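Urkside Serving Platter, Large

Home / Table and Serving / Platters

We've sold plates and bowls at Closis for a good long while now, and if there is one thing people write in to ask for, it's a bigger platter. Bigger than a dinner plate, bigger than the one that came with the wedding set and won't quite hold the whole bird. So we sat down with the folks at Tomoana, who make all our stoneware, and after a great many samples (some of them very funny looking!) we ended up with the Urkside.

It's 20 inches across with a shallow well, so gravy and dressing stay where you put them, and there's enough of a rim to get your fingers under when you carry it to the table. The glaze is a plain matte white that goes with whatever you already own. We tried a speckled one too, and we may bring it back in December if enough of you ask.
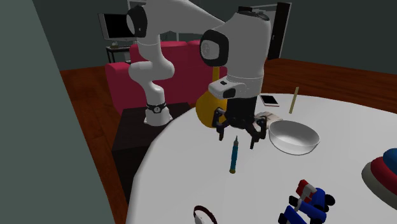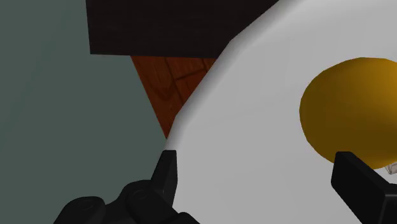
Now, a word about weight. A platter this size is heavy, almost 2 pounds more than our old oval one, and once you've put a roast on it you'll want both hands. Please don't lift it by one side. Let it warm up on the counter if it's been in a cold pantry, and then it can go in a low oven to keep food hot. It is not meant for the broiler or the stovetop.

Washing is easy. The dishwasher is fine if yours is deep enough, though plenty of home machines aren't, and a soft sponge in the sink does the job just as well. If you start to see gray marks from knives and forks, a little baking soda paste rubbed on with a damp cloth will usually take them off.

Goes well with: Bralon salad servers, Bralon gravy boat, Urkside side plates

Details
Item number: 113
Material: glazed stoneware
Color: matte white
Microwave safe: yes, if it fits
Made in batches of 1000

Shipping
Each platter goes out in a double box with molded paper corners. If yours shows up chipped or cracked, send us a picture of it and the box within a week and we'll get another one on its way to you. Returns on unused platters are welcome, and please hang on to the packing until you're sure you're keeping it.

Page updated 19/06/2021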